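Home Essays Letters Archive About

In Defense of the Toy Bin

By Danylo Fedoruk
October, for the Wednesday page

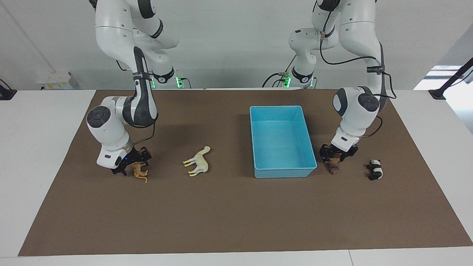 My grandson has a rule about his animals, and the rule is that they all go in together. The big ones, the small ones, the ones that would eat each other. One plastic bin, no lid, no dividers, and at bedtime everybody goes in head first or tail first or however they happen to land. His mother would like it done differently. She is a tidy person and I love her for it, but on this one question I have come down firmly on the side of the four-year-old, and I would like to take up a little of your time explaining why.

You will have noticed, if you have small children anywhere in your life, that storing toys has become a serious business. When my own two were little we had a cardboard box that a lamp had come in. Now there are whole walls of shelving for it, with shallow trays and deep trays and a pocket on the front of each for a little picture of what lives inside. My daughter-in-law sent me a page from a shop called Juška, where you can buy a system for play figures with a separate compartment for farm, jungle and sea. I looked at it for a good long while over my coffee. It was handsome, I'll give it that. And all I could think was, where does the goose go when she has been on a boat all afternoon?

Because that is how children play, as far as I have ever been able to see. The tiger is not a jungle animal on a Monday-to-Friday basis. He is the baker, or he is sick and has to lie down on the rug, or he is being chased by a sheep for reasons that were made clear before I came into the room. When the game is over you have a floor full of characters in the middle of their lives, and asking a tired child to sort them by habitat is asking him to do a second job after the first one. I have watched grown people at the hardware store who couldn't do it.

A bin asks for much less. You pick up the nearest one and you drop it in, then you pick up the next one. There is a small pleasure in it too, the knock of the first animal on bare plastic, and then the softer sounds as the bin fills and they start landing on one another. My grandson likes to send them in with a few words. The cow gets "good night, cow." The crocodile gets told to behave.

I should be fair to the other side. My old friend Manolis Tzanetos taught the kindergarten class at Kisstead for most of his working life, and he is a sorting man through and through. He says matching like with like is where arithmetic starts, and that a child who has put a hundred wooden fish with the other fish has learned something about fish and something about a hundred. I believe him. He had a shelf in that classroom you could have eaten off. But when I pushed him (we were on his porch and he had been generous with the plum brandy) he admitted that the sorting went best in the morning, with everyone fresh and the thing set out as a game. At the end of the day he used a big basket like the rest of us.

And I think that is where the trouble comes in, when we take a good morning activity and make it the price of going to bed. The old house in Privine where my wife grew up had one deep drawer in the kitchen dresser for anything belonging to a child, and her mother's idea of a clean room was that the drawer closed. My wife turned out a very orderly woman! She alphabetizes the spices. Nobody made her do it at four.

There is a practical side as well. A system with 16 places needs every one of them right, and it only takes one visiting cousin to undo it, after which some patient adult sits on the floor at nine at night putting things back so that the child can learn independence. I have been that adult. My knees have opinions about it. With the bin, the cousin can help.

If you are choosing one, get it light enough for the child to drag when it is full, and wide enough that he can see down into it. Ours is from Stevard and has one handle left. Low sides are better than high ones, or you will be asked to fish out the horse from the very bottom, and it is always the horse. Start with the bin empty and near the mess. I used to leave ours in the corner where it lives and wonder why the boy lost heart on the third trip across the room.

A word about counting, too, as a reader wrote to me last spring that she counts her daughter's figures back in every night so that none go astray. I couldn't do it. Things go under the couch, they have their time there, and they come back when we move the couch for the Christmas tree. We got a giraffe back that way last year and he was received like a sailor home from sea.

My daughter-in-law has read all this and says I may print it as long as I mention that she did buy the trays, and that the boy keeps his socks in them.

3 comments

marlene_k
We have the trays AND the bin. Guess which one has toys in it. Mine puts the animals to bed in pairs so they won't be lonely, so it takes forever, but she does it without being asked.

Old Teacher
Mr. Tzanetos had my son in his class. The shelf was every bit as neat as you say. I do think sorting at night can work if there are only a few toys out to begin with, and that might be the real question here - how many come out at once.

R. from the hill road
The horse!! Every single time.

Older essays Next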